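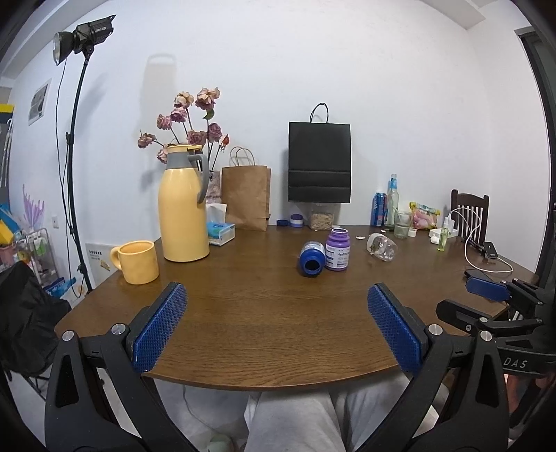 26th July

Worked on the grasp planner against the cluttered table set. Segmentation is fine on the yellow pitcher and the mug. The trouble is everything clear or lying down.

Clear jar on its side: depth drops out through the middle and we get two thin shells, one per edge. Planner treats them as separate objects and proposes a grasp across the nearer one. Same with the drinking glass in front of the green bottle, except there the glass gets merged into the bottle and the pair comes out as one wide blob.

Blue bottle touching the purple one: merged cluster as well. Splitting on color works for this pair but I don't want color in the default path. Tried the convexity split from the Clegg branch instead. Threshold at 15 degrees separates them cleanly, at 30 it doesn't. Left it at 15 for now. It does cut the pitcher handle off the body, so handle grasps are scored against the wrong center. Need a merge pass after.

Dried flowers: stems come and go between depth maps. Inflated the collision margin there to 40 mm and the planner stopped routing the wrist through the blooms. Too fat for general use – should be per-object, set from depth variance. Ticket open in Dododell.

The charging cable isn't in the collision map at all. Voxel filter eats it. Ferinville has a line detector that could feed it back in as a soft cost, haven't looked at how it copes with wood grain.

Pose tracking: two resets on the last replay, both when the fingers covered most of the near table edge. Masking the finger region before feature matching fixed one. The other looks like a timestamp problem in the Nundell bridge, wide-angle stream running behind the IMU. Check the buffer settings before blaming the tracker.

To do:
merge pass for handles
variance-based margin
rerun the jar with the depth completion model on
write down which config this was, again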